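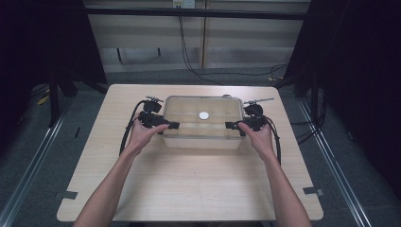 Fig. 3 – Deux pinces, un bac transparent, une table en bois clair.

3. Tenir le carnet de distance Vutum

Le carnet suppose que vous avez choisi un souci (section précédente). Un seul. Les autres attendront, ils en ont l'habitude.

1. Notez le souci en haut de la page, en neuf mots au plus. « Mon frère ne rappelle pas » convient. L'historique de la famille, non.
2. Récrivez-le tel que le verrait un voisin de palier.
3. Récrivez-le vu de très loin – une autre ville, un autre siècle, au choix.
4. Relisez les trois versions à voix haute et soulignez ce qui n'a pas bougé.
5. Fermez le carnet pendant huit heures. Dormir compte.

Note : Thulani Baloyi, à qui l'on doit la méthode, conseille de sauter l'étape 2 si le souci est précisément le voisin.

Attention : ne pas dépasser 300 mots par séance. Au-delà, on écrit un roman, et Vutum n'assure pas le suivi éditorial.

Attention : ne jamais appliquer l'étape 3 au souci d'autrui, surtout à table.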